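# Clearing a table properly (and keeping it that way until supper)

Our dining table does everything. We eat at it, of course, but it's also where the post gets opened, where the sewing machine comes out in October, where Vaughn mends his fishing reels and where anybody who has a cold seems to settle with their hankies. By mid-afternoon you can hardly find it. I used to clear it in a great huffy sweep, armfuls of things carried off to the sideboard, and all I did was move the muddle three feet to the left.

What follows is the way I do it now. It takes me a quarter of an hour on an ordinary day and rather longer after Christmas or a birthday, and I've written it out at the request of my niece, who has just moved into her first flat and owns a table for the first time, bless her.

## What you'll want to hand

- A small bag for rubbish. Any old carrier will do, or one of the little printed ones on a roll.
- A tray or a shallow box for things that live elsewhere.
- A soft brush, or a slightly damp cloth.
- A cup of tea, somewhere safe. Not on the table!

## Start with the rubbish

Go round once and pick up only what is going in the bin. Tissues, wrappers, envelopes with nothing in them, bits of thread, the crumpled bags that things came home in. Don't stop to read anything and don't start putting the scissors away, tempting as it is. You will be surprised how much of the mess was rubbish all along, and the rest looks far less daunting once it has gone.

Tissues first, I'd say, as they have a way of rolling under other things. If you'd rather not touch them (and with a house full of sniffles I quite understand), use tongs or a litter picker, and work slowly. Crumpled tissue is light and goes skidding off if you snatch at it.

Plastic bags I do next. Give each one a shake over the rubbish bag in case there's a receipt or a button in the bottom, squash the air out from the closed end upwards, and twist the top round twice. A twisted bag stays small. One that's simply been scrunched will open itself up again like a flower the moment you let go, and then you have a bin full of air. Clean ones can be folded into a drawer for another day. I keep mine in an old Budier biscuit tin, and when the lid won't shut, some have to go.

## Then the things that live elsewhere

Everything that has a home in another room goes on the tray. Glasses, pens, the library book, the tape measure. Fill the tray before you walk anywhere. My mother used to say she must have walked 3000 miles between her kitchen and her front room, one teaspoon at a time, and I believe her.

If something turns up that has no home at all, give it one now, even if it's a poor one. The alternative is that it lives on the table for ever, as Vaughn Blackwood's reels did for 2 whole winters before I gave him a drawer.

## The cloth

Patterned cloths are a blessing and a curse. They hide a gravy spot beautifully, but they hide crumbs and pins too, so run the flat of your hand lightly over the whole top, unless you've been sewing, in which case use the brush and save your fingers. Brush from the middle towards the edge nearest you and catch the crumbs on the tray.

Before you smooth the cloth down, look at how far it hangs on each side. Ours creeps towards the window over the week, I suppose from people leaning on it, and a good tug from the opposite corner puts it right. If there's a vase on it, lift the vase off first, please, every time. I lost a lovely Plisier jug by thinking I could manage with it still in place. 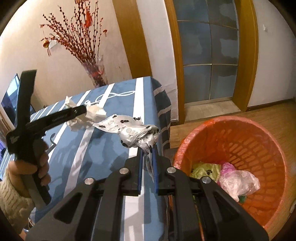
A tall arrangement can stay out all day as far as I'm concerned, so long as it stands well back and nobody has to peer round it to ask for the salt. Branches with berries on are very good value in winter. Turn them every so often, pick up anything that has dropped, and if you've hung little ornaments in them, check the loops haven't slipped down to the thin ends. Red ones look cheerful against a plain white wall, I always think, and you can leave them up well past the season if you like them. We do.

## Keeping it clear

I'm afraid there is no trick to this. I do the rubbish round after lunch and again at five o'clock, and the tray goes up with me at bedtime. A small dish near the door catches keys and coins, and a wastepaper basket within reach of the chairs has done more good than any amount of nagging.

If you only have a minute before people arrive, do the rubbish and straighten the cloth, and put the tray on the stairs with a tea towel over it.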